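Comadham Home Workshop Tips: Setting Up the Rikitz Table-Clearing Kit

The Rikitz kit is a software and fixture package for people who already have a tabletop arm and want it to clear a dining or craft table. It does not include the arm. The box holds a license card, a base plate, two clamps, a set of fingertip pads and a printed guide. The price at the time of writing is 871 dollars, plus 19 a month if you want the object library kept up to date. The monthly part is optional and the kit runs without it.

The notes below come from three weeks of use on a long kitchen table, with the simulator that ships in the package used first for every new layout.

1. Clamp before you calibrate

Tighten both clamps fully, leave the plate overnight, then tighten again. Wood compresses. On our table the plate settled enough on the first night to put every pick off by the width of a fingertip pad. Calibrating before that is wasted time.

A top thinner than the clamp pads needs a backing board underneath. Scrap shelving works.

2. Clear the reach, then add things back

Start with one flat item. Add a second only when the first has been picked 40 times without a miss. The guide suggests 90, and for anything breakable we would follow the guide. For spoons and remote controls, 40 was enough.

3. Run the layout in the simulator

The simulator is called Swai and opens from the same menu as the live controls. Place the items by dragging them from the library. It is slow to load on an older laptop, and the save button does not confirm that it has saved — check the file list.

Use a crowded layout for this step. Tall items such as vases matter most, as the wrist and the long links above it can reach a vase well before the fingers do. Flat items such as phones and cards matter next. They are easy to scrape and hard to lift, and a phone screen will show it.

4. Line up on flat, narrow items

Set the approach to straight down and set the fingers to close across the narrow direction. The default in version one of the kit is to close along the long direction, which fails on anything longer than the jaw opening. The setting is under Grasp, second tab, and has to be changed once per item type.

Check both a wide view and a close view before you accept the setting. The wide view shows the clearance for the arm. The close view shows whether there is a finger on each side.
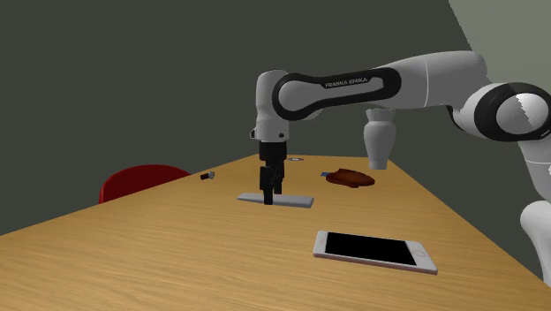

Gray item between the fingers, wide view first, then close.
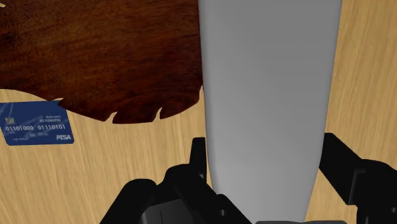

5. Keep flat items from overlapping

Overlaps cause more failed picks than anything else we logged. When one item covers part of another, Swai often treats the two as a single shape and places the grasp point in the wrong spot. Either space the items by hand or turn on Separate First, which nudges the top item aside before picking. Separate First adds time to each pick and should be left off for glass.

6. Finger pads

The supplied pads are soft rubber. They grip well and mark pale wood. Wipe them with a damp cloth before each session and let them dry. Avoid furniture polish on the table for a day before use — it transfers to the pads and everything slips.

Replacement pads come from Jurkau in packs of four. The Jurkau pads are slightly thicker, so re-enter the pad thickness on the setup page after fitting them.

7. Speed

Leave the speed limit at the factory value for the first week. Raising it saves little, as most of the cycle goes to looking and planning. Moving the drop-off tray closer to the base saved us more time than any speed change.

Verdict

Worth the money for a household that already owns a suitable arm and has a table that fills up every day. The simulator is the best part of the package. The grasp defaults need work, the guide skips the clamp settling problem entirely, and the monthly library adds mostly kitchen items that can be measured and entered by hand in a few minutes. Buy the kit first and leave the subscription until you run into an item it can't handle.

Spare clamps are sold separately and ship from the same warehouse.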